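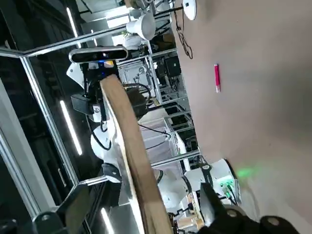 Equipment Planning Meeting – Minutes
Sorden Manipulation Lab, March

Start: 2:00 p.m. in the small meeting room. The February minutes were approved with one correction to the cable order.

1. Grippers
Finger wear was discussed again. The fingers are being used on flat boards as well as on small tubes and pens, and the pads do not last equally on both kinds of work. Trestunier has quoted for replacement finger sets. Agreed to order 6 sets now and hold any change of gripper model until the next budget year.
Action: operations to place the order.

2. Wrist and overhead cameras
Flondano can supply the same camera type we use now, with a longer lead time than last year. Two members asked for a spare to be kept on the shelf. Others thought the money was better spent on mounts, which have to be adjusted too often. Agreed to buy one spare camera and get a price on stiffer mounts before deciding on more.

3. Second two-arm table
The request is for a full second station with two arms, a tabletop and an aluminum surround. Stojanović has offered to build the surround and tabletop for 3,000, delivery included. The arms are a separate line and were not priced at this meeting. Questions raised:
– whether the floor outlets on the window side can carry another station
– whether one operator can cover both tables in a shift
– where the second set of control boxes would go
No decision. Facilities to report on the outlets first.

4. Cables and tidying
Cables still run over the table edge and across the floor at the current station. A budget of 300 was approved for trays, floor covers and labels. Work to be done between sessions so that the station is not taken down for a full day.

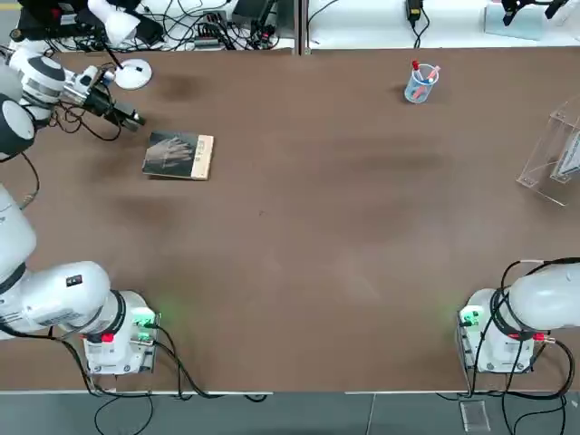 Current two-arm station, with book and pen cup on the table.

5. Task objects
Books, cups, pens and acrylic stands are bought from petty cash at present. This is hard to track. Agreed to move them to their own budget line starting next quarter, with a list kept by the operators. Duplicates to be bought for anything used in a repeated task.

6. Service contract
The present contract runs for another 3 months. The renewal terms arrived too late to be read before the meeting. Carried over.

7. Other business
Request for a second desk lamp at the back shelf – approved, to come out of item 4 if there is money left.

Meeting closed at 3:10 p.m. Next meeting in April, same room.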